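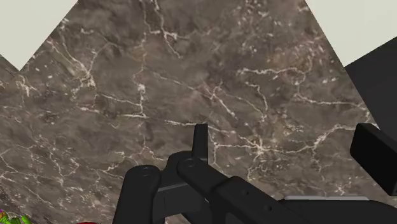

A simulated gripper over a simulated marble counter. The veins in the stone are prettier than anything in my kitchen.

Hello again, and welcome to the part of the newsletter where I try to find out whether I'll ever be excused from wiping the counters.

A few of you wrote in after the last issue to ask the same thing in different words: can they do chores yet? Can one of these arms clear a table, wipe it down, put the groceries away, and leave me alone on the couch? I've been putting off answering because I wanted to go see somebody who works on it every day. So I spent an afternoon with Siham El Khatib at Purkora, a small outfit that trains arms to tidy kitchens, and I came home with a notebook full of scribbles and a much higher opinion of my own hands.

Most of the practice at Purkora happens inside a computer. I knew that in a vague way, but I hadn't understood how much of it there is. They build a kitchen in software, put an arm in it, scatter some things on the counter and let it have a go. Then they change the stone, move the things, change the light and let it have another go. Overnight, while everybody's home asleep! Siham told me she used to feel guilty leaving the machines running and now she feels guilty when she forgets to start them.

The counters were what got me. They have a whole library of them: butcher block, plain white, speckled, and a lot of marble like the one up top. I assumed marble was in there to look fancy for visitors (I am a visitor, it worked). Siham says marble is in there to be mean. Those pale veins run all over the place, and a program that has only ever seen a plain counter can take a bright vein for the edge of something and reach for it. I watched one do exactly that on her screen. It closed its fingertips very carefully on a streak in the stone, lifted nothing at all, carried the nothing across the kitchen and let go of it over the bin. I have done the same thing before coffee.

Now for some numbers, which Siham gave me on the condition that I not make them sound better than they are. The chore is simple: pick one thing up off the counter and put it in a bin. On a plain counter in simulation, their current program gets it right 87 times out of a hundred. On marble it drops to 42. Then they take the same program and load it onto the real arm in the back room, with a real slab and real things, and on marble it's 34. She said that last number without blinking. I would have mumbled it.

I asked if 34 was bad. She said in January it was 6, so she's in a pretty good mood, thanks.

So that's picking up. What about wiping? Wiping is further off than I'd hoped, and the trouble is that you have to press. Too light and you're just giving the crumbs a tour. Too hard and the arm shoves itself backward or stops dead with a fault. You and I adjust for that without thinking, and we also know to lift the toaster and go under it (well, some of us know). In simulation a sponge is a pain to get right. It squishes, it drags, it soaks things up, and every one of those has to be worked out by the computer bit by bit. The team has a version that does a decent pass on an open stretch of counter. Put a jar in the middle and it goes around the jar in such a wide loop that you'd think the jar had insulted it.

For the other side of the story I called Abdelghani Ouazzani, who runs the packing floor at Metwally, where they put together gift boxes of soaps and teas. He bought two arms from Veltach last year and I wanted to know if shop-floor chores were going any better than kitchen ones. Short version: yes, as long as you do most of the thinking for them. His arms fold box lids all day long and they're great at it. The lids arrive in the same spot, facing the same way, on a flat gray belt. He told me he spent more on getting the lids to show up straight than he'd expected to spend on the whole project, and that his people now do the fiddly bits, tissue paper and ribbon mostly, and are happy to be done with lids.

I asked him whether he'd let one of the arms sweep up at the end of the shift. He laughed for a good while. Then he said he'd tried one of those floor machines from Levside and it did fine until it met the ribbon.

My feeling after all this is that the shop floor gets there first because you're allowed to rearrange a shop floor. You can bolt things down, paint the belt gray and ask everybody to keep their mugs off it. My kitchen will not be rearranged. My kitchen has a fruit bowl, a dog leash, yesterday's mail, and a husband who puts wet spoons on the mail. Siham's team can throw a thousand marble counters at the problem, and I think that's the right way to go about it, but I did ask if they'd ever modeled the mail. She wrote it down. I'm taking that as a win.

Would I buy one today? No. Would I have one on loan for a month if it came with Siham to switch it off? In a heartbeat, and I'd invite all of you over to watch it pick up the veins in the countertop.

A couple of quick things before I go. Several people asked if a gripper with just two fingertips can handle an egg. I forgot to ask, I'm sorry, it's first on my list for next time. And to the reader who wanted to know if the arms can load a dishwasher: Siham says plates going in one at a time, sometimes, if the rack is already pulled out and the plates are all the same size. Bowls, no. She made a face about bowls.

If you've got a robot doing an honest day's work at your place, even a small and silly one, hit reply and tell me what it does and what it gets wrong. I'd especially like to hear from anyone with one in a laundromat or a bakery, and I'll put the best ones in the next issue.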